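Enden Linen and Laundry Working Group
Minutes of the September meeting
Held in the upstairs room, Inga House. Meeting opened at 10.15 am.

Present: representatives of Inga House, the Astetti Road site, the laundry contractor (Jondau) and the stores office. Apologies were received from the night team.

1. Minutes of the previous meeting
Agreed as a correct record, with one change. Under item 4, "pillowcases" should read "bolster cases".

2. Matters arising
2.1 The replacement drain cover at Astetti Road has been fitted. Closed.
2.2 The revised collection sheet is in use at both sites. Inga House asked for a wider column for remarks. Stores will amend the sheet at the next print run.
2.3 The query over the July invoice remains open. Jondau has re-issued the invoice but the credit for short deliveries does not appear on it. Carried forward.

3. Stock count
3.1 Stores reported the result of the half-yearly count. Single flat sheets in circulation at Inga House stand at 178, against a working level of 200. Astetti Road holds 123, which is within its working level.
3.2 The shortfall at Inga House was discussed. Part of it is accounted for by sheets withdrawn for wear and not yet replaced. The remainder may be at the contractor's premises or in the wrong store. Jondau will check its holding shelves and report back.
3.3 It was noted that the two sites do not count in the same way. Inga House counts items on beds, Astetti Road does not. Agreed that items on beds will be counted at both sites from the next count onwards.

4. Contractor's report
4.1 Jondau reported no breakdowns in the period. One delivery arrived after the agreed time owing to a road closure at Enden bridge.
4.2 Wash temperature for bed linen remains at 70 degrees. Inga House asked whether this could be lowered for the coloured items, which are fading. Jondau's view was that the temperature should stay as it is for all bed linen, and that fading could be reduced by separating dark blue items from pale ones and by changing the detergent. The meeting accepted this – a trial of the second detergent will run at Inga House only.
4.3 Bags are still being sent out overfilled. The limit is printed on the bag tag. Both sites to remind staff.

5. Withdrawal of worn items
5.1 The present rule is that an item is withdrawn when a hole or tear is found. Stores considered this too late, as thin items tear in the press and delay the load. A written standard was tabled.
5.2 Under the draft, an item is withdrawn if it has a hole of any size, a hem open for more than 30 millimetres, or thinning that shows when the cloth is held up to a window. Stained items are to be rewashed once before withdrawal.
5.3 Astetti Road asked who would make the decision. Agreed that it rests with whoever folds the item, and that no second opinion is needed. Withdrawn items go in the marked bin and are entered on the sheet.
5.4 The draft was adopted with the word "window" changed to "light", as the folding room at Astetti Road has no window.

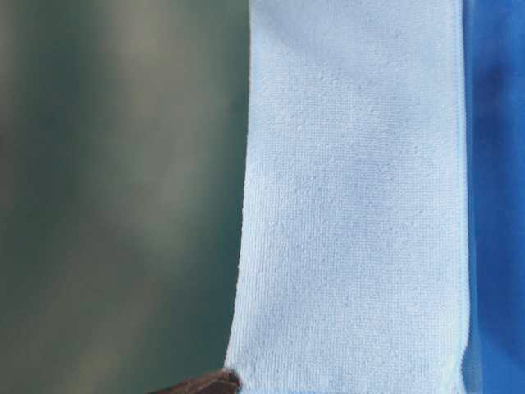

Fig. 1. Pale blue fabric.

6. Purchase of new stock
6.1 Three quotations had been requested and two received. The lower quotation is for a cloth with a higher polyester content. Inga House preferred the higher quotation on grounds of comfort. Astetti Road had no preference.
6.2 Decision deferred until the third quotation is received. Stores will ask both suppliers for a wash sample – the samples should go through at least ten full cycles before they are compared.
6.3 Colour was discussed briefly. No change to the existing colours.

7. Storage at Inga House
7.1 The lower shelves in the first-floor store are damp at the back. Linen is to be kept on the upper shelves until the wall has been inspected. Stores to arrange.

8. Any other business
8.1 Astetti Road asked for a second trolley. To be costed.
8.2 The spare key to the linen store is missing from the key cabinet. All sites to check.

Actions
Stores: amend collection sheet (2.2); issue withdrawal standard (5.4); chase third quotation and request samples (6); wall inspection (7.1); cost trolley (8.1).
Jondau: invoice credit (2.3); check holding shelves (3.2); detergent trial (4.2).
Both sites: bag limits (4.3); key (8.2).

Next meeting: November, at Astetti Road, 10.15 am.
Meeting closed at 11.40 am.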